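How a Little Robot Learns to Stay on the Path

Hi there! My name is Montri Kamolrat, and I have what I think is a pretty fun job. I help teach robots how to get around outdoors. I don't teach them with a chalkboard, and they never have to raise a hand (most of them don't have hands). I teach them with examples. Lots and lots and lots of examples!

Kids ask me about this all the time, usually the same few questions, so I decided to write it all down. Grab a snack. This is going to take a few minutes.

What does a robot need to learn, anyway?

Our robot is called Trorkik. It has 4 wheels, a body like a big lunchbox, and a camera for seeing. Someday we want it to carry small things from one end of a park to the other all by itself, like a water bottle for somebody who forgot one, or a bag of tennis balls.

To do that, Trorkik has to know where it's okay to roll and where it isn't. You know this already. If I asked you to walk down a sidewalk, you wouldn't have to stop and think, "Hmm, is that grass? Is that a curb? Is that the sky?" You'd just go. But you weren't born knowing it! When you were tiny you bumped into tables and tripped over rugs and sat down hard on your bottom, and every one of those bumps taught you something.

A robot starts out knowing even less than a baby does. When a picture comes in from its camera, all the robot gets is a giant pile of numbers. One number might mean "a bit red," another might mean "quite dark." Nothing in that pile says "path." Somebody has to help it figure out which numbers go with what, and that somebody is me (and the rest of the team at Civodow, where I work).

Why not just tell it the rules?

Good question, and we did try that first! I sat down and wrote a rule that said, "The path is the gray part. Stay on the gray part." Sounds smart, right?

Well, then we went to a place with a red path. Uh-oh. So I added red to the rule. Then the sun came out, and there was a bright patch on the path that looked almost white. Then some leaves blew over it. Then there was a puddle, and the puddle looked like the sky! My rule got longer and longer until it filled a whole page, and the robot still got mixed up.

Try it yourself. Pick something easy, like a dog, and write a rule that tells a dog from everything else. Four legs? So does a table. Fur? So does a cat, and so does my winter hat. Barks? My neighbor's dog has never barked once. You can spot a dog in half a second, but writing down how you do it is really, really tough.

So we do it the other way around. We show the robot a whole bunch of examples and let a computer program find the patterns. The program that does this is called a learning system. Ours has the nickname Guter, and I talk about it as if it were a person, which my family thinks is silly.

So what's an example?

An example has two parts, and you need both of them.

Part one is what the robot saw. That's a picture from its camera.

Part two is what the right thing to do was. Go straight. Turn a little left. Turn a lot left. Slow down. Stop!

Where does part two come from? It comes from a person driving. I hold a controller that looks a lot like one from a video game, and I steer Trorkik along the path myself. While I drive, the robot saves what it sees and also saves what my thumbs are doing. Picture, thumbs. Picture, thumbs. Picture, thumbs. It's a bit like when a grown-up guides your hand while you learn to write the letter S. Later on, your hand remembers how it goes.

One trip down a path and back is what we call a run. On 19 September 2022 we finished our very first batch of runs, and when we put all the pictures from it together we had 2308 of them. I was so proud that I printed one out and stuck it on my fridge – and it wasn't even a good one!

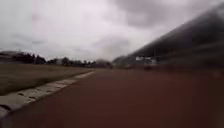 When you're the one driving, the hardest thing is staying awake to the little stuff. A long straight path sounds easy, and it is easy, for a person. You push the stick forward and off you go. But a robot's wheels are never perfectly even, so it drifts. It might creep a tiny bit to the left, and if you don't do anything, after a while it's going to bonk into the curb. So I'm always making small fixes with my thumb, a nudge this way, a nudge that way. Those nudges are gold! They're the part that teaches Guter what to do when things start going a little bit wrong.

In fact, we sometimes go a little bit wrong on purpose. I'll steer Trorkik close to the edge and then steer it back to the middle. If I only ever drove perfectly, the learning system would have no clue what to do near an edge. Imagine learning to ride a bike from someone who never wobbled. You'd wobble on your first try and think, "Now what?"

(We only save the part where I'm steering back. If we saved the part where I'm heading for the edge, Guter might think that heading for the edge is a great idea.)

Do the pictures have to be nice and clear?

Nope! This one surprises people. When you take a picture at a birthday party, you want everybody sharp and smiling. But a robot rolls over bumps. It shakes. Things smear when the camera moves, the same way things go whoosh past a car window. If we only kept the pretty pictures, then the first time Trorkik hit a bump for real it would see something it had never seen before, and it wouldn't know what to do.

So blurry ones stay in, as long as you can still tell where the path goes. My test is that I look at the picture for as long as it takes to say "Nzioka" out loud. Nzioka is what we call the box of storage where all our examples live, and it's a fun word to say. If I can point to the path by the time I'm done saying it, the picture goes in the box.

We do throw some out. From that first batch we tossed 163 pictures. In a lot of those, something was covering up the camera. A few were from when I had picked Trorkik up to turn it around and forgot to stop recording, so they showed the ground at a funny angle, and one was mostly my chin.

Why do you need so many?

Let's say I only showed you one apple in your whole life, and it was green. Then I hand you a red one. Is that an apple? You might say no! You might decide that apples have to be green. You'd need to see red ones and yellow ones, big ones and little ones, maybe one with a bite out of it, before you really got the idea of an apple.

Paths are the same. We want cloudy days and sunny days. We want mornings, when the shadows are long, and noon, when they're short. We want grass that's bright green and grass that has gone brown. We want smooth paths and bumpy ones. If we only collected examples in nice weather, we'd have a robot that only knows about nice weather.

That's also why I was outside in December in two pairs of socks, driving a lunchbox on wheels. My thumbs got so cold I could hardly push the stick! But we got some great examples, and I had hot chocolate afterward.

What happens to the examples?

They go to Guter, and Guter practices. It looks at a picture and takes a guess, something like "turn right a little." Then it gets to peek at what my thumbs did. If I went straight, Guter was wrong, so it changes itself a teeny bit so its next guess will be closer. Then it does the next picture. Guess, peek, change. It goes through the whole stack over and over, way more times than you or I could stand.

But here's a sneaky part. We always hide some of the runs. For our first batch we hid 11 of them, and Guter wasn't allowed to practice on those at all. When the practicing is done, we bring out the hidden ones as a check. Think of spelling words. If you only ever see the same list, you might just remember the order they come in. To find out if you can really spell, your teacher has to mix things up.

The first time we checked Guter this way, it did great on straight paths and terribly on curves. It wanted to go straight through every single one! We looked back through our examples, and guess what? Almost all of them were straight. I had picked the easy paths. That was my mistake, so I went out and found every twisty path I could and drove them until I was dizzy.

Can you try this at home?

You sure can, and you don't need a robot. Get a friend and a stack of paper. Make up a secret kind of creature, and give it a silly name. Draw your friend five pictures of the creature and five pictures of things that look sort of like it. Write "yes" or "no" on the back of each one. Let your friend study them, fronts and backs.

Now draw some new ones and ask your friend to guess which are yes and which are no. Don't give any rules! If your friend gets mixed up, think about what your pictures left out. Were all your creatures facing the same way? Did they all have a hat? Maybe your friend thinks the hat is what matters. Draw some without hats and try again.

That's pretty much my whole day at work, except with more walking. Next on my list is a path that goes under a row of trees, where the shadows make stripes all over the ground. Guter hasn't seen stripes yet, and I can't wait to find out what it thinks of them.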